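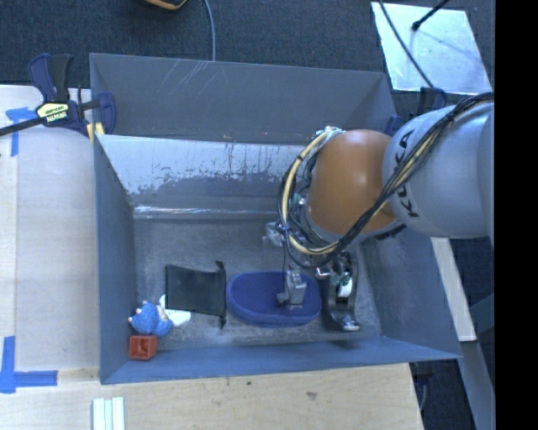 Dumisani Kruger asked under my last post whether the cable loop at the wrist had anything to do with the picking cell's protective stops. Yes. Details follow.

Over 623 pick attempts in July the arm went into protective stop 6 times. No collision in any of them. The controller logged a torque deviation on the last axis each time.

All the stops came on reaches low into the bin with the wrist rotated past its usual range. The loop runs out of slack there and the cable bundle pulls on the gripper side – the controller reads that as contact.

Pick 332 was the bad one. The gripper signal dropped for 2 seconds before the stop, and the Ziltine logger recorded a closed gripper the whole time. A stale state is worse than a stop.

Miyuki Hoshino has now limited wrist rotation in software. Slower cycle, fewer reachable corners.

Next change: reroute the bundle and make loss of signal a fault in its own right. Until then, no unattended runs.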